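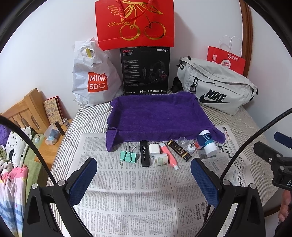 Step 2: Sort small things on the bed

Lay a towel across the middle of the mattress pad and spread newspaper over the near half. Line the small items up where the towel meets the paper, so you can see the lot at once.

Keep bags and boxes along the far edge, against the wall. A big gift bag like the red Cherries one can sit on top of a headset box. Check inside every shopping bag before you fold it – receipts and spare batteries hide in the bottom.

Step 3: Pack by size

Flat things go in first, then anything with a cord. A waist bag counts as a container, so fill its pockets too. I allow 60 minutes for one bed's worth.

Step 4: Clear the paper

Fold the sheets inward and put them in the recycling.

Birgit Reinholz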